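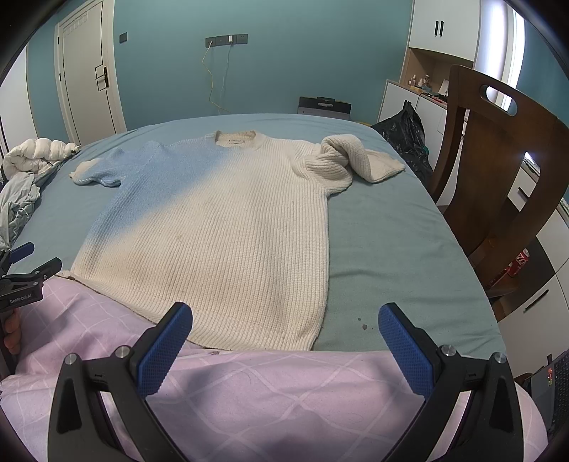 Re: [plodau-users] sleeve keypoints jumping about

On the Plodau list, earlier this month, the Bescombe group wrote:
> We're on the December build and the cuff keypoint swaps sides
> whenever a sleeve is twisted. Flat sleeves are fine. Is it
> the planner or the detector?

Detector, I'm nearly sure! We had the same thing on ribbed knits, where a rolled-up sleeve looks an awful lot like a fold in the body. The planner then trusts whatever it's handed and goes for the wrong bit.

What helped us was holding the last 3 keypoint guesses and refusing to plan a grasp until they agree – it's a few lines in the Kundetance wrapper, and I can push it to the Pickering branch if anyone wants it. We also retrained on up to 1,000 extra frames with one sleeve left bunched. Two-tone jumpers still catch it out now and then, as it likes to put an edge where the colour changes.

Could you try setting the confidence cut-off to 80 and send me the log? Also, which calibration file are you loading? The old one had left and right swapped (my fault, sorry).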